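Wash day tips for small utility rooms

Clear the floor before you start. Large flat things left leaning about get knocked over, so lift them with both hands and stand them against a wall. Glossy tiles are slippery when wet, so mop up drips straight away.
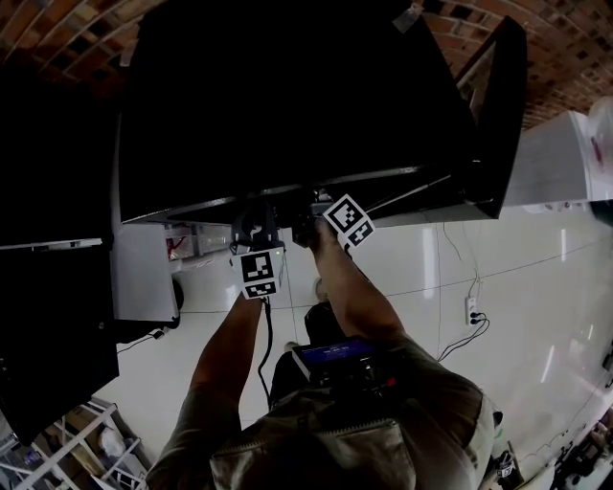
How often should the door seal be wiped? After the last load of the day, with a dry cloth, right round the rim and into the fold.

Leave the door ajar for 2 hours afterwards. Feel inside the drum for odd socks first, as dark ones are easy to miss. 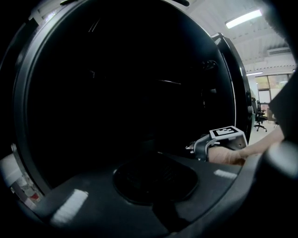 Small things such as hankies go in a net bag. Fill the drum loosely and keep towels to their own load. I run an empty hot wash every May and again when the smell tells me to.

Jhun Estrella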